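Teaching a Pouring Task by Hand and by Remote Control

Hortensia Yáñez and Svatopluk Krajčí
November 2024

3. Demonstration procedure

3.1 Task

The task is to lift a mug from a table, carry it to a pouring position, tilt it, bring it back upright and set it down. We picked it because people find it easy to explain and hard to show well through a machine. The path through the air matters little. The grasp and the tilt matter a great deal, and they depend on each other: a grasp that is secure for lifting can leave the wrist close to a joint limit once the tilt begins, and the person giving the demonstration usually finds this out too late.

We recorded 448 demonstrations in all. Of these, 400 were used for training and the remaining 48 were kept back for testing. Demonstrations came from 8 people, none of whom had worked on the controller. Each person used both of the input methods described in 3.2 and 3.3, and the order was switched from one person to the next.

3.2 Teaching by hand

In the first method the person stands next to the real arm, takes hold of it near the wrist and moves it through the task. The controller cancels the weight of the arm and otherwise stays out of the way. Opening and closing the gripper is done with a foot switch, which leaves both hands free. Joint angles, gripper state and wrist force are logged throughout.

The force log needs some care. While a person is pushing on the arm, the sensor readings mix the load of the mug with the load of the hand, and the two cannot be cleanly separated afterward. We therefore kept the joint angles from the hand-taught runs and threw the force readings away. Each run was then replayed on the real arm with nobody touching it, and forces were taken from the replay. Where the replay dropped the mug, the run was discarded and the person was asked for another one. Discarded runs are not part of the total given in 3.1.

3.3 Teaching by remote control

In the second method the person sits at a desk and drives a simulated arm with a handheld controller. We used Morkik, our in-house control program, with the simulated room built at the Perncombe site. Moving the controller moves the gripper by the same distance, scaled down by a factor of 2. A trigger closes the gripper. A second button freezes the arm so that the person can bring their hand back to a comfortable position and carry on from there.

The simulated mug has flat sides, as does its handle, and it is modeled as a small number of rigid pieces. A rounder model was tried first. It looked better, but contact between the fingers and the curved wall was unstable and the mug crept out of the grasp during long holds. With flat faces the creep went away. Figure 1 shows the mug held clear of the table.
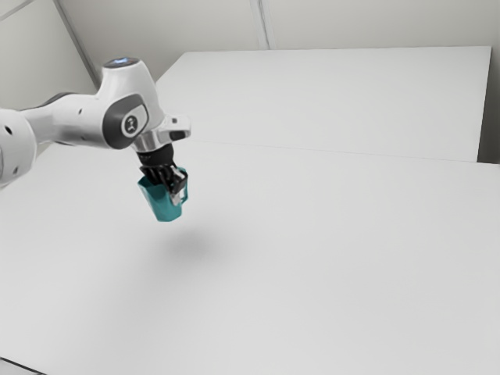 Figure 1. The simulated arm with the teal mug tilted in the gripper, above the work surface.

Flat sides make the grasp too easy, Vávra objected on reading a draft of this section, and a policy trained on them may learn to look for a face to press on when the real object has none. We think the objection is fair. We did not test for it directly, and readers who plan to use round objects should treat our grasp results with caution. The tilt results are less exposed to the problem, as the grasp is already fixed by the time tilting starts.

Depth was the main difficulty for people using the remote method. On a flat screen it is hard to judge how far the gripper is above the table, and most people came to rely on the shadow under the object to tell them. We had planned to turn shadows off to save rendering time. After the first trial session in May we left them on, and made the tabletop pale and plain so that they would show up clearly.

3.4 Instructions given to participants

Everyone received the same one-page sheet. It described the start and end of the task and asked for a smooth motion, but it did not say where to hold the mug. We wanted to see which grasps people would choose for themselves. The choices differed by method. When teaching by hand, people tended to bring the gripper in from the side, much as they would reach for the mug themselves. With the remote controller they more often came down from above with one finger inside the rim, probably because that approach needs less turning of the wrist.

Practice was allowed until the person said they were ready. Practice runs were not recorded. Several people asked for a second practice period after switching methods, and we allowed it.

3.5 Cleaning the recordings

Pauses at the start and end of each run were trimmed. Pauses in the middle were kept when the arm was in contact with the mug and removed when it was not, on the grounds that a pause during contact may be part of how the person was controlling the grasp. Periods in which the freeze button was held were always removed.

We then resampled all runs to a common rate and smoothed the joint angles lightly. Smoothing was not applied to the gripper signal. An early version of the pipeline did smooth it, and the result was a policy that closed the fingers slowly and pushed the mug across the table before gripping it. The fault took us a long time to find, and we mention it here for anyone reusing the code.

No run was removed for being clumsy. A few include two attempts at the grasp, and one includes a long detour to the side of the table. The task was completed in each case, and the policy has to cope with data of this kind if ordinary users are to teach it.

Contact: Hortensia Yáñez, Noststead Robotics Group
© Noststead. All rights reserved.
Back to top

Comments

tiltedaxis
Did you log which runs used the freeze button? In our data those behave differently even after the frozen part is cut out. There is often a small jump in velocity where the two halves meet.

S. Krajčí
Yes, there is a flag for it in each run file. We saw the jump too. The light smoothing in 3.5 takes most of it out, but not all.

Marrow_K
Replaying hand-taught runs to get clean forces is what we do as well. Worth checking that the mug starts in the same place each time. We used a taped outline on the table and it was still off more than I expected.

pelican44
Would like to see the grasp result with a round mug before I believe the side versus top difference. Is the simulated room going to be released?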